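We use cookies to remember your settings and to count visits. By continuing to browse you agree to our use of cookies. Accept | Manage preferences

# Drinano Small Packaging Set

Notes on short handling sessions with small packaging: caps, tubes, strips of film, wrap and tape. The set was put together at the Sithole workroom and is kept by the Clilomon packaging group. It covers opening, unwrapping, peeling and putting aside.

Last edited June 18, 2020.

## What is in the set

There are 264 sessions. Each one covers one piece of packaging, or one small item with packaging still on it, from the moment it is picked up to the moment it is put down. Long sessions were split where the item changed. In all there are 1646 still pictures, chosen so that each stage of a session has at least one.

The folders are:

- `caps/` for lids, caps and stoppers
- `tubes/` for short tubes and cores
- `film/` for strips, bands and wrap that come away from an item
- `mixed/` for anything that would fit in more than one of the above
- `notes/` for the session sheets, one text file each

An item goes in `film/` if the strip is the thing being worked on, even when there is a cap or tube in the same session. This was decided late. A few older sessions in `caps/` should have been moved and were not. They are listed in `notes/moves.txt`.

## Film and strips

Film was the hardest group to sort. A strip can come off flat, come off in pieces, or twist. Once it twists it stops looking like the same item, and people writing the session sheets gave it different names. We settled on four words: flat, curled, spiral and crumpled. A single strip can have more than one of these at the same time, and the sheet should list all that apply, starting from the end nearest the item.

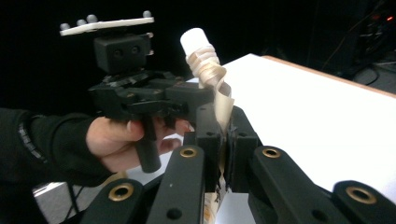

Release 2, page 15

The strip around the lower part of the white cylinder is entered as "spiral, crumpled". It is translucent and beige, and it runs down in a corkscrew to a crumpled part where there are faint printed markings. We did not try to read the print. The sheet gives the cylinder as "cap or short tube", and the session sits in `film/` under the rule given earlier.

Print on film is recorded as yes, no or faint. Please do not fill in wording from memory or from a similar product. If the letters can't be read in the picture, the field stays at faint.

## Session sheets

Each sheet has the same fields in the same order:

1. `item` – a short plain name, such as "cap" or "tube"
2. `color` – everyday color words only
3. `cover` – tape, film, paper, none or unsure
4. `shape` – the four words above, for film only
5. `print` – yes, no or faint
6. `position` – upright, tilted or lying down
7. `remarks` – free text, may be left blank

"Tape" and "film" caused the most disagreement. The rule is to write "tape" if a sticky side can be seen, "film" if it plainly has none, and "unsure" in all other cases. There are a lot of unsure entries. They are not errors and should not be cleaned up.

Where two names fit an item, both are kept with "or" between them. If you need a single name for sorting, use the first one.

## Items used

Items were bought for the purpose or saved from the workroom kitchen. Gulov supplied a carton of plain caps and tubes without labels. Food packaging was rinsed and dried before use. No medicine packaging was included, and anything with a name and address on it was left out.

Items were used once if the packaging tore, and up to three times if it could be put back on. Repeat sessions have `_r` at the end of the folder name.

## Known problems

- Clear film on a pale item is easy to miss. Around 15 sheets say "none" under `cover` and have not been checked again.
- "Beige" and "cream" were both used in the first release. They are all "beige" now, but the old word is still in some remarks.
- Sessions recorded in February have no `position` field. It was added afterward.
- Some folders in `mixed/` hold a sheet and no pictures.

## Changes

Release 2 adds the `film/` folder, the shape words and the faint option for print. It also takes out duplicate stills. Folder names from release 1 still work, apart from those in `moves.txt`.

## Use

The set may be copied and changed for teaching and study. Keep the `notes/` folder with the pictures if you pass it on. Corrections to the sheets are welcome; send the folder name, the field, the old entry and the new one, with one correction per line.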